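2022-07-06

Third day on the kitchen set. Target for the Gornmont delivery is 515 accepted episodes, and we stood at 200 when I unlocked this morning. The afternoon did not go as well as the morning, for reasons given further down.

First hour went on calibration. The base camera had drifted against the arm frame, not by much, but enough to put the reprojected tool point beside the tape crossing instead of on it. Re-ran the board poses, threw out two bad ones, and got a fit I was willing to sign. Noted the new extrinsics in the Drakodberg sheet under today's heading so that nobody trains on the old ones with the new clips. Adesuwa Nnaji has asked for this before and she was right to.

Layout as agreed on Monday: cutting board, bowl and tray in a row across the taped grid. The lemon slices and the yellow plastic knife live on the board. The tray is the one with the bear on it. The cloth and sponge are left in as clutter and are not referred to in any instruction. Between blocks the board and the tray change sides of the bowl, so that the policy cannot learn "left" when it is meant to learn "board". 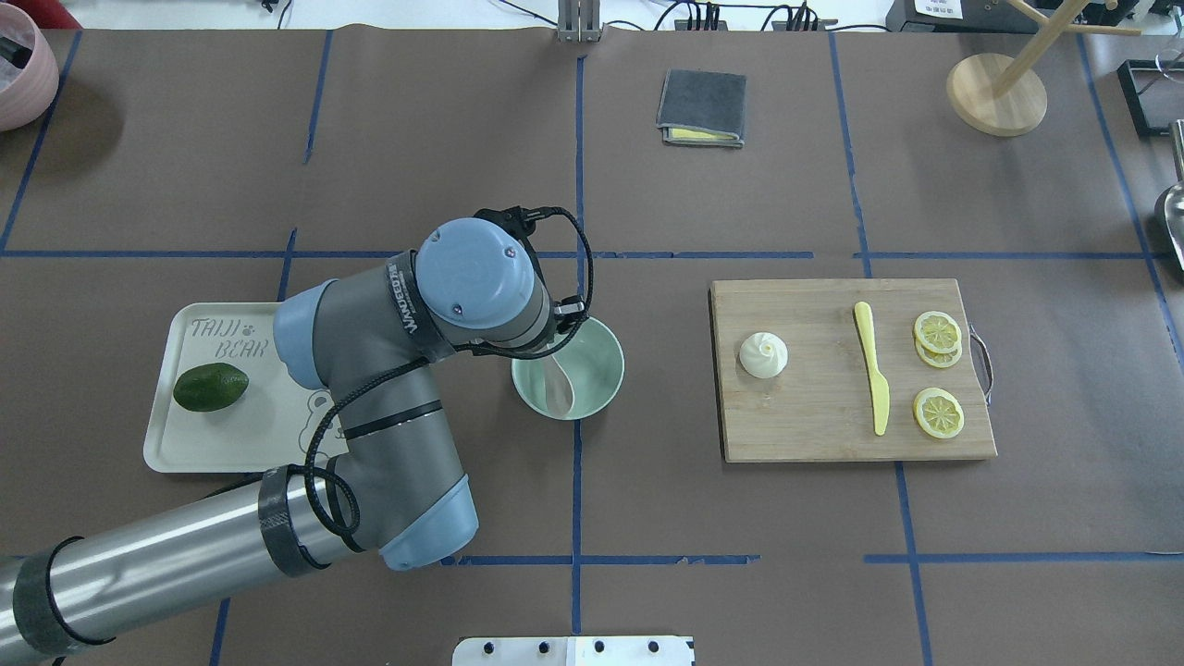

Teleoperation was smooth once I stopped rushing the approach. My habit is to come over the bowl too high and then drop straight down, which gives a long flat stretch in the joint traces followed by a spike. The Trindus filter flags these as hesitations and marks the episode for review. I slowed the lateral move, began the descent earlier, and the flags mostly went away. Worth writing into the operator notes: one continuous arc, wrist already turned before the bowl rim.

Scooping remains the weak task. The utensil settles at a different angle each time it is put back, and the grasp has to be chosen afresh. That is good for variety and bad for throughput. I kept the failures where I recovered within the same episode and labelled them as recoveries. The ones where I had to reach in by hand were deleted.

Instruction text was the argument of the day. Olatunji want a single fixed sentence per task. I would sooner have several phrasings, written by different people, as the model we froze in December fell apart when someone typed "put" where it had been taught "place". Adesuwa's proposal is one fixed sentence in the main field and the variants in a second field, which costs us nothing at recording time. Agreed by phone before lunch.

After lunch, start states. Every block needs a reference still of the table from the fixed camera, and I had skipped these on the first day, so I went back over the layouts and did them properly.

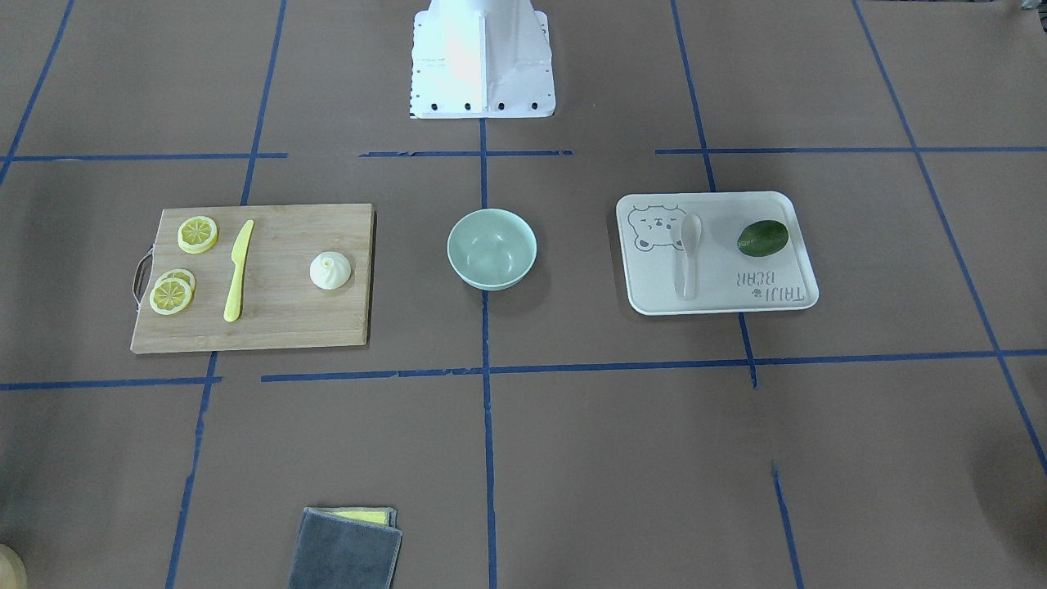 The overlay tool blends the reference with the live view at half strength, and I nudge each object within its grid cell until the offset is the one drawn for that episode. It is slow work. Over 64 resets I found that the lemon slices take longest - they overlap, and the overlap has to vary as well, otherwise the segmentation learns a pair as one object.

Lost most of an hour around three to a dropped stream. The wrist camera kept its timestamps but delivered stale images, so the episodes looked complete until I played them back. Twelve binned. Added a check that compares successive images and stops the recorder if they are identical for more than a few ticks. Should have been there from the start.

Tomorrow: board and tray swapped again, scooping first while I am fresh, and a new strip of blue tape on the crossing nearest the base. Backup still copying when I left.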